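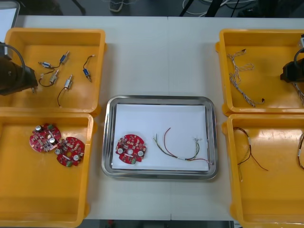

I finally got around to sorting the seed drawer, and I wish I'd done it in March when I still had time to do something about what I found. There were packets in there from three summers ago, two lots of the same runner bean, and a paper envelope marked only "good one - keep." Good what? I've started over with open, shallow containers, because anything with a lid turns into a mystery by fall. Yellow plastic bins with a raised rim are what I'd go for, set out in pairs at each end of a white table with a steel tray in the middle for whatever you're working on. You can see into them from across the room, and a dark little seed shows up beautifully against yellow!

Anyway, the swap. We're on for 2022-05-22 at the Flellodstead hall, doors at ten, and Merike Navickas is bringing her tomato starts again (she has 57 of them on her porch and would very much like her porch back). If you tried her Yaman last year you'll know why I plan to be there early. Mine gave me fruit right up until the first frost, and I'm a terrible waterer.

A few practical bits. Put your seed in small envelopes, and write the name and the year on the front before you fill them - pencil is fine. Squash and pumpkin seed is welcome, but please say so if you grew several kinds near each other, as the babies can come out very strange. I had a zucchini cross two years back that looked like a bowling pin and tasted like one too.

We have 300 blank envelopes left over from last time, so don't go buying any. Parking is behind the hall, and the side gate sticks, so give it a good shove. Bring a mug if you want coffee. I'll be making the rhubarb cake again, the one with too much ginger.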